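Stellance Countertop Toaster Oven, White

Item 1361
Sold by Drarasham Kitchen & Home
In stock, ships from the Honorato warehouse

$80
Free shipping on this item

Small white oven for small kitchens. Two knobs, one wire rack, drop-down door with a window in it. No app, no screen, no clock to reset when the power goes out.

Good for
Toast, obviously
Leftover pizza
Frozen fries, one layer
Open-face sandwiches
A half batch of cookies when you dont want to heat the big oven

Not so good for
Whole chickens. Please stop asking. Too tall, fat hits the heating element, smoke everywhere.
Anything in a 9x13 pan

What comes in the box
Oven
Wire rack
Crumb tray
Rack handle (bag taped to the inside of the box lid, check before you toss it)
Quick start sheet, English and Spanish

Setting up
Pull all the tape and cardboard out, including the piece behind the rack. Wash rack and tray in soapy water, dry them. Flat counter, heat safe. Leave a hand's width at the back and on both sides, more on top if you have low cabinets. First run goes empty, top heat, 15 minutes, window open. Some smell is normal the first time. Gone by the second.

Using it
Set the heat first, then the timer. Timer is a wind-up type, so for anything short turn it well past the mark and then back. Bell rings, heat cuts off. Preheat 5 minutes for baking, skip it for toast.

Rack goes in at the middle for most things. Slide it out with the handle, never with a wet towel. We get a burned-fingers email every January.

Door and rack
Door hinges at the bottom and folds all the way down. Glass window set in a metal inner panel, held with small screws. Wipe the glass with a damp cloth once its cold. No steel wool, no oven spray. Check the corner screws now and then, snug is enough. Dont rest a full pan on the open door, it isn't a shelf.

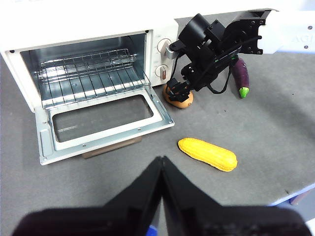 Spare parts
Wire rack, part 798
Crumb tray, part 108
Knobs, sold as a pair, use the contact form
We don't sell the door glass on its own. Whole door only, and it takes a while to come in.

Fits with
Grornari quarter sheet pan, the shallow one. The deep one does NOT fit, the door wont close.

Returns
30 days, clean, with the rack. If it shows up dented take a photo of the box before you open it any further and send it over. Used ovens with food in them go back to you at your cost.

Warranty
One year from Stellance on the heating parts and timer. Keep the reciept. Scratches and lost racks not covered.

Questions go through the contact form, answered 9 am to 4 pm. Bulk orders for break rooms and dorms, same form, put the item number in the first line.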